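Wamow opens its offline maps toolkit to outside developers
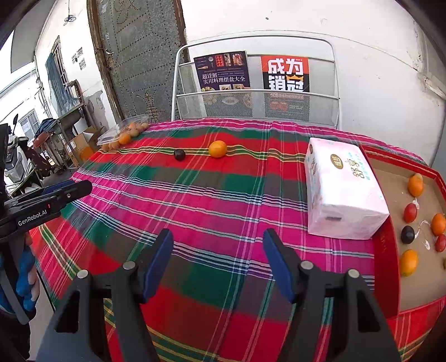
2 min read

Hurkimstead, April – Wamow has released Dirnlow, the offline mapping toolkit behind its own walking and cycling apps, for use by outside developers. It can be downloaded from the Wamow developer site and is free for apps with a small user base.

Dirnlow lets an Android app store map areas on the phone, search them and plan routes without a data connection. Until now it has only been used inside Wamow's products. The public release includes the same code, along with a sample app, written guides and a set of test maps.

The sample app is called Dong. It is a plain route planner with a search box, a saved places list and spoken directions. Developers may copy any part of it into their own work, including the layout files, and there is no need to credit Wamow on screen.

"People kept asking us how we handled downloads that stop halfway, or what we did when a phone ran out of space," said Gaurav Garg, head of developer products at Wamow. "We had answers, but they were spread over old emails. Dong puts them in one place, and you can read the code."

A map area covering a mid-sized county takes up 85 MB in the default setting. Developers can drop contour lines and building outlines to make it smaller. Updates are sent as changes only, so a user who already has an area does not have to fetch the whole file again.

The toolkit was tested over the winter by 12 development teams, working on apps for delivery drivers, bird recording and rural bus times. Their comments led to more than 20 changes before release. The largest was a new way of pausing map downloads when the battery is low.

"The bus app team wanted to show stops on top of our maps without redrawing everything each time," said Lovely Tagle, who manages the Dirnlow programme. "That was slow in the first version. It was rewritten in February and it is now part of the main toolkit."

Guides are in English at launch, with French and Spanish to follow. Support is through the public forum, where Wamow staff reply on working days. Paid support is available for larger firms, with terms on request.

Wamow will hold an online introduction to Dirnlow for developers later in the month, starting at 3pm. It will cover setting up a first project and moving from an online map service, with 15 minutes for questions. A recording will be placed on the developer site.

About Wamow
Wamow makes map and route software for phones and tablets. It is based in Hurkimstead.

Press contact: Lovely Tagle, Wamow press desk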